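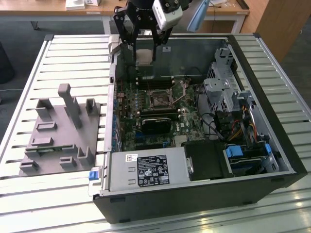 **Computer refurbishment** is the trade of collecting used computers, testing and repairing them, and selling or donating them for further use. It differs from recycling, in which machines are broken down for their materials. Most stock comes from offices that replace their equipment on a fixed schedule. Desktop towers are the easiest type to handle, as the side panel comes off and the motherboard, memory slots and CPU socket can all be reached with the case lying on its side. Laptops take longer and often need a new battery.

## Process

Incoming machines are logged and their drives are erased or removed. A technician then cleans the case, tests the power supply and replaces failed parts. Memory is commonly increased before resale. Machines that fail testing are kept for spares.

## Grading

Sellers usually grade by appearance. Grade A units have little wear, while Grade C units may have dents or deep scratches but must still work. There is no single standard, and one seller's B may be another's C.

## Divcombe

The town of Divcombe has had a refurbishing trade since the closing of the Pelletier office furniture works, whose buildings were divided into small units. The largest firm, Skudix, employs 50 people and handles 3,000 machines a year. Prarkby, a smaller firm, deals mainly in monitors and printers. A public sale of surplus parts is held each May in the former Pelletier loading hall.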